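Ustine 木蜡油使用三个月：够用，但别指望省事

去年家里换了实木拼板台面，原来刷的清漆不到一年就起皮，这次决定改用木蜡油。对比了几家，最后买的是 Ustine 的哑光透明款，一罐 319 元，净含量 800 毫升。同价位的 Zonik 味道小一些，不过只有亮光款，我不喜欢反光，就没考虑。

罐子是铁皮的，盖子很紧，第一次要用一字螺丝刀沿边撬。油本身偏稠，底部有沉淀，用之前得搅匀。说明书写得简单，只说“薄涂两遍”，没有讲打磨到多少目。我的做法是先用 100 目砂掉旧漆，再换细砂纸顺着木纹过一遍，吸尘，湿布擦，晾一夜再上油。

上油用的是不掉毛的棉布，倒一点推开，等十来分钟把浮油擦干净。第一遍吃油很厉害，端面尤其明显，第二遍用量不到一半。两遍之间隔了一天。十一月气温低，第二遍之后摸着还有点黏，到第三天早上才完全干爽。

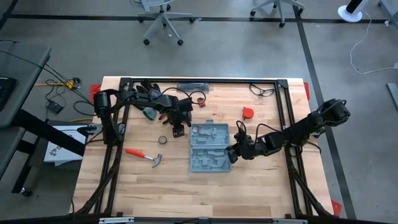
浅色实木拼板台面。

颜色方面，浅色木头上油后会略微发黄，比湿水的颜色浅一点。介意的话可以看同系列的白调款，我没有试过。手感比清漆好，能摸到木纹，冬天胳膊搁上去也不觉得冰。

防水表现中等。水杯底的水印，半小时内擦掉没有痕迹，放一晚上会留一圈浅印，过几天变淡，但没有完全消失。酱油滴上去马上擦没问题。热锅不要直接放，我垫了隔热垫，没有拿台面去试。

修补是它比较实在的优点。有一处被钥匙划了，局部砂一下再补油，接缝基本看不出来。清漆就做不到这样，只能整面重来。

缺点有几个。一是气味，头两天要开窗，关着门会觉得闷。二是擦过油的布必须摊开晾干或者泡水再扔，团成一团有自燃的风险，罐身上这条警告字印得太小。三是保养，常用的位置现在已经有些发干，估计半年要补一次。

购买渠道上，Trulholm 门店和网店同价，Wiriya 偶尔有小罐装，只做一张小桌子的话买小罐就行，开封后的油放久了表面会结皮。

评分：满分 5 分，给 4 分，扣在气味和说明书上。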